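Grodis Water Rocket Launcher: a long review from a happy launcher
By Branwen Ellis
October 17, 2023

I grew up watching every shuttle launch I was allowed to stay up for, so when the club asked who fancied testing the Grodis launcher over the summer I had my hand up before the question was finished. I've now had it since August and I think I've put it through enough soggy afternoons to give a fair opinion.

For anyone new to this, you part-fill a fizzy drink bottle with water, push it onto the launch tube, pump in air and pull a cord. Up it goes! It's the same idea as the big ones (throw something out of the back, go the other way) and I still grin every single time.
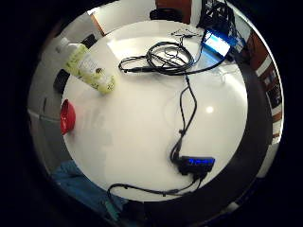
The base is heavier than I expected, and I mean that kindly. My old launcher, a Uniyal, used to tip over if you so much as looked at it, and I once had a rocket go sideways into a hedge. The Grodis has four fold-out feet with holes for tent pegs, and on the field at Hasville it stayed put even when it was blowing hard enough to take my hat. The release catch is lovely too, a proper clunk and away.

I'm less fond of the pump connector. It fits a standard bicycle valve, but you have to kneel in the wet to get at it, and the rubber seal needed a smear of silicone grease after only 9 launches. A spare comes in the box, tucked under the cardboard where I very nearly threw it out. The gauge is also on the small side, and I had to fetch my reading glasses, which rather spoils the countdown.
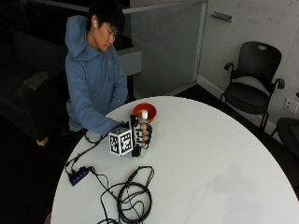
Hasville Model Rocketry Club: Reviews and Kit

As for height, our best flight came in at more than 200 feet on the little Evik altimeter, with a plain nose cone and card fins. The parachute that comes with the set opened on most flights, though it likes to be folded loosely and dusted with talc, and I'd practise that at home before you have a row of impatient children waiting for you.

The instructions run to 2 pages and are clear enough, apart from the drawing of the cord, which is upside down. Do keep the whole length of that cord between you and the rocket, and wear the goggles.

Would I buy one? Yes, I would, and I've told my sister to get one for the boys. If you'd like a go first, the club's set is in the blue crate and you only need to sign it out.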